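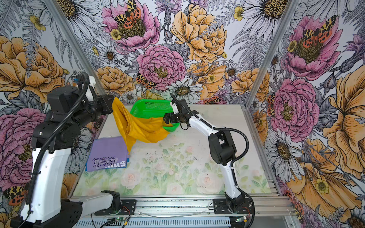
October, notebook page 44 (yes, I skipped a few, the coffee got them)

Onion skins again! I finally got to the big pot before 8 a.m., so the whole day was mine and I could let things steep properly for once. The plan was to repeat the September yellow from the Pomville skins and see if I could get it a little less brown this time. Short version: closer, still a bit toasty.

Weighed out 400 g of dry skins, all papery outer layers, no green bits and no roots. I'd been lazy about sorting before and I think the dirty ones were dulling the bath. Covered with tap water, brought it up slowly, held it just under a simmer for an hour, then lid on and left it alone while I scoured the next lot of cotton. The smell is better than I remember (soup, basically, with a wet cardboard note at the end). Strained twice through the old pillowcase.

Mordant was alum with a bit of soda ash. Total dry weight of fiber was 662 g, mostly cotton jersey scraps plus two skeins of the Sikum wool that I keep meaning to use up. I put the wool in a separate pot because last time it grabbed all the color and the cotton came out looking like weak tea. Please, whoever borrows the wool pot next, it is the one with the dented lid, and it has had iron in it exactly once, and I have scrubbed it since, but do a test strip anyway.
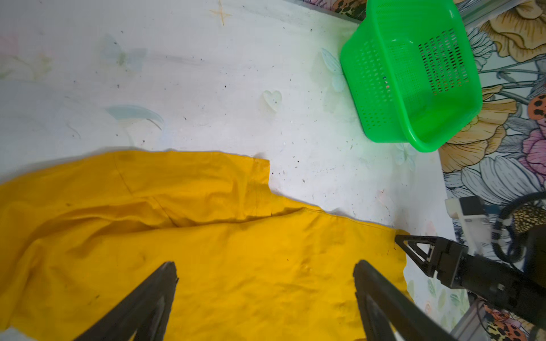 What I really wanted to sort out was the pH thing. The Clasine booklet says to keep the bath neutral for onion, and I've always just gone along with that, but our tap water runs hard and I suspect neutral on their bench and neutral on ours are pretty different animals. So I split the bath three ways: one as it came, one with a splash of vinegar, one with a pinch more soda ash. Same scraps in each, same time.

As it came: warm gold, a little brown at the folds where I hadn't opened the cloth out.
Vinegar: paler, lemony, kind of pretty, but I bet it fades first.
Soda ash: went orange almost right away, then settled to a rust I didn't love.

I want to try the vinegar one again with half as much vinegar. Also want to try marigold over the top of it, if anybody still has flowers in the freezer. (There was a bag behind the ice trays in the summer. Is it still there? Who ate the space?) 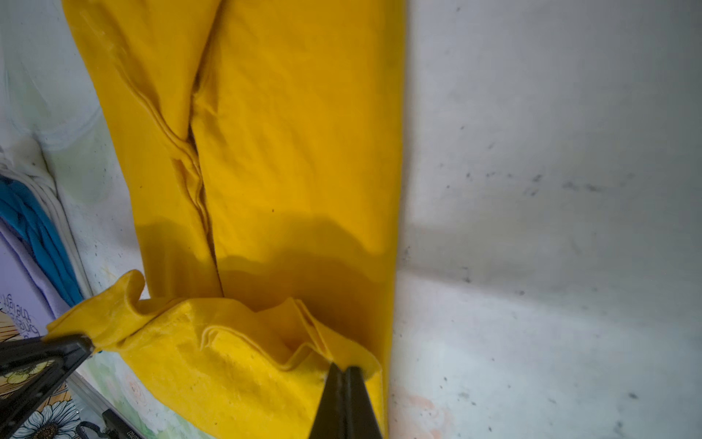
Natural Dye Group, Amundsen Textile Workshop

Rinsing took forever. The first pot ran clear after four changes of water, the soda ash one was still bleeding at six and I gave up and left it in the sink overnight. Drying in shade on the back rack, pegged by the edges this time so we don't get the stripe across the middle that everyone complained about.

Lightfastness strips: I cut 227 mm lengths from each batch, covered half with card, and taped them to the south window. Please don't move them! I know they look like trash. I'll peek in two weeks and again at a month, and I'll write the results on the back of this page so they don't end up on a sticky note like the madder ones did.

Wool pot, for the record: gorgeous. Deep amber, nice and even, barely any dye left in the water afterward. Wool makes everybody look like they know what they're doing. I'd happily knit a hat out of it, except I don't knit.

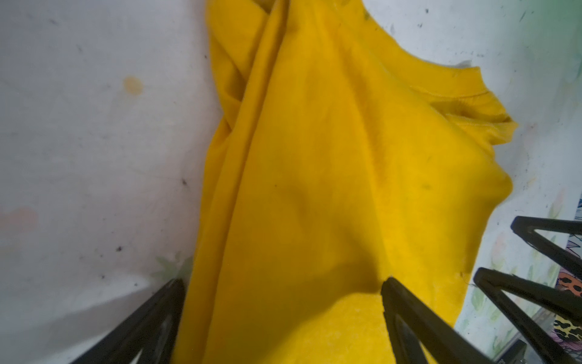

The exhaust bath is in the lidded bucket under the bench. It should have one more pale dye in it if used this week, after that it gets funky and you'll want to take it outside. Skins are in the compost.

To buy or scrounge: alum (we're down to the last jar), a second thermometer, cotton string, more skins from the Pomville market if anyone is driving that way. Ask at the end of the day, they're glad to get rid of them.

Next time: half vinegar, sort the skins even harder, stir more often than I want to.

Recent notebook entries
Madder, second try, hotter than I meant
Scouring notes for old bedsheets
Black walnut and the stained sink
Which pots are safe for iron

Get new notebook entries by email. You can unsubscribe at any time.

Contact the workshop | © Amundsen Textile Workshop | Back to top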